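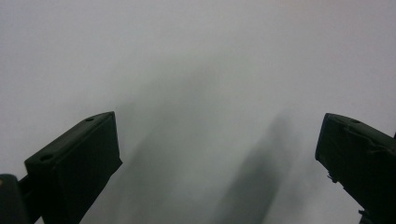
4. Finger pads and the hand-held gripper

4.1 Before you start

The Toko hand-held gripper arrives from Flemstead with its fingers bolted on, its covering applied and its screws tightened by someone with strong opinions about torque. Leave all of it alone until you have read to the end of 4.3. Most people will skip to 4.4, and 4.5 was written for them.

4.2 What you need

A pale, plain, matte surface larger than the gripper's reach
The 2.5 mm key from the lid of the case
Replacement covering, part 633
A soft brush

4.3 Checking the fingers

1. Switch the gripper off and wait for the motor to stop humming.
2. Open the fingers all the way and hold them over the pale surface. Dark fingers against a light background show their outlines well, and the tips should sit at the same height.
3. Look along each finger for wrinkles, frayed bits and chipped edges. A crease in the covering is cosmetic. A ragged piece sticking out from the inner edge will sooner or later end up in a grasp, usually the one you were demonstrating.
4. Brush off loose crumbs. Do not pull at a frayed end to see how far it goes. It goes all the way.

Note: Soft shadows between the fingers do no harm in this check. Hard ones mean the lamp is too close, and the Orkik software will treat them as objects and try to be helpful.

4.4 Replacing the covering

1. Close the fingers to the 18 mm mark and lock the slide.
2. Peel the old covering from the tip toward the base.
3. Press the new piece on from base to tip. Bubbles may be pushed out with a thumbnail.
4. Leave it for 55 minutes. Forty is not 55.

CAUTION: The holes in the fingers are not for storing spare screws.

4.5 Test area

Set up the tabletop with a wide stretch of bare white between the gripper and the first item. Route cables toward the far side of the table, and keep hands at that end too while the gripper is being brought in.
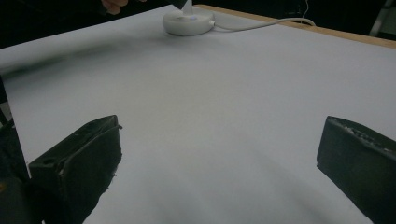

Page last changed: 2022-05-11

1. Start low over the surface with the fingers open and nothing between them.
2. Advance slowly toward the item. Stop if either finger scrapes.
3. Repeat after some 800 grasps, or whenever the Hsueh counter shows an amber bar.

If a finger still scrapes, go back to 4.3, step 2.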